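The first thing Krystyna Domański did when I got out of the van was hand me a crate of onions and point. No hello, no how was the drive. I carried the onions. By the time I'd put them down there was a line of kids behind me holding potatoes, and I understood that this was simply how you arrive at Hultosach.

I'd wanted to visit for more than a year. You may have read about the flood in Drusach, the valley town that lost its lower streets, its school and its only bridge in one night. You probably haven't read much since. The cameras went home, and 655 people ended up in a former holiday camp up on the ridge, in cabins that were built for summer weekends and have now been through two winters. That's Hultosach. It has a laundry, a barber (more on him later), a chapel in what used to be the game room, and a kitchen that I could write this whole piece about.

## Two winters in a summer camp

The cabins are pretty from the road! Green shutters, little porches, a pine tree for each one. Then you step inside and feel the floor. There's a gap under every one of them where the wind goes through, and in the first winter families slept in their coats with rugs nailed to the walls.

Padmavathi Palaniappan showed me hers. She taught geography at the school in Drusach for 30 years and she still talks like she's trying to reach the back row. She had drawn the valley from memory on a bedsheet and hung it over the draftiest wall, every street labeled in marker, with the names of the families in their houses. People come by to correct it. While I was there a man knocked and told her, very politely, that his uncle's garage was on the wrong side of the creek. She handed him the marker.

"I had the old map by heart," she told me. "I'm less sure of the new one. They keep moving us on it."

She means the resettlement plan, which is on its third version. The first put everybody back in Drusach on higher ground. The second split them between two towns. The third would build a new neighborhood at Rustenora, an hour's drive away, with 100 homes ready in the first stage. You don't need to be a geography teacher to see the trouble with the numbers.

## What the money bought

I'm not an expert in relief work, and I said so to everyone I met, mostly so they'd explain things slowly. Ilango Rai explained things slowly. He runs the Gowda Fund's office on the ridge, which is a desk, two chairs and a heater he kept nudging toward me with his foot.

In the early weeks, he said, everything came in. Blankets, diapers, bottled water, and a pallet of evening shoes. Then it slowed, and then people started asking for stuff that doesn't look good in an appeal letter. Reading glasses. Bus fare to the county seat so you can stand in line and prove you owned a house whose deed washed away with it. A second pair of work boots. He has paid for 40 replacement birth certificates out of a budget line marked "other," and he'd like that line to be a lot bigger.

"Blankets are easy to love," he said. "I spend my days begging for photocopies."

The Fund also put in the insulation last fall, cabin by cabin. Padmavathi's was one of the last. She kept the bedsheet up anyway.

## Supper with Leandro

Back to the kitchen, because I've been dying to get there. Leandro Núñez cooked on river barges before the flood and he runs the camp kitchen like he's still on one, everything tied down, hung up or yelled about. He's got six burners and four of them work. Twice a day he feeds whoever walks in.

He let me peel. I was bad at it, and a girl of maybe nine took the peeler away from me and finished my pile while telling me the plot of a movie. Supper was bean soup with smoked paprika, flatbread and stewed apples, and I had seconds of all of it. Leandro doesn't sit down to eat. He stands at the end of the counter with a bowl and watches the room, and if somebody who usually comes hasn't shown up by the time the apples go out, he sends a kid with a covered plate.

I asked him what he'd want if he could ask for anything. I figured he'd say burners. He said a door that locks, a kitchen for four people and a window over the sink. Then he thought about it and said the burners too. 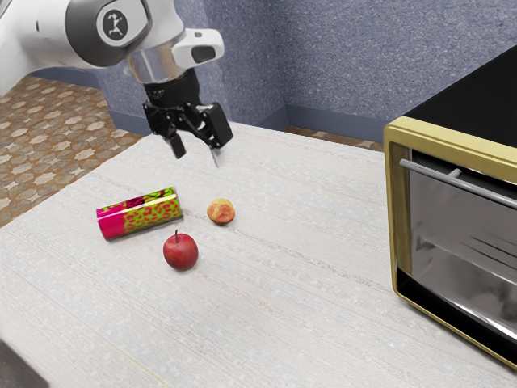
## The people who are leaving

Not everyone is waiting for version four of the plan. Dayana Castaño is 24, and in April she's moving to the city with her mother and her brother, who's the barber I promised you. They've rented two rooms over a pharmacy. She has a job lined up at a print shop and she's excited about it, and she told me so in a whisper, walking me out to the far fence where the phone signal is better.

She feels terrible about going. When a family leaves, the others throw them a supper and everyone brings something for the new place, a pot, a lamp, a towel with the tags on. Her neighbors have already started turning up with things. There's a lady two cabins down who gives her a spoon every time they meet, just one, out of her own drawer.

"I've got seven spoons," Dayana said. "I don't know how to tell her to stop."

I drove down in the dark with a jar of Leandro's paprika rolling around on the passenger seat. The road passes the turnoff for Drusach, and there's still a sign for the bridge. Krystyna had asked me to mail a stack of letters from the post office at the bottom, and it was closed by the time I got there, so I slept in the van and mailed them in the morning.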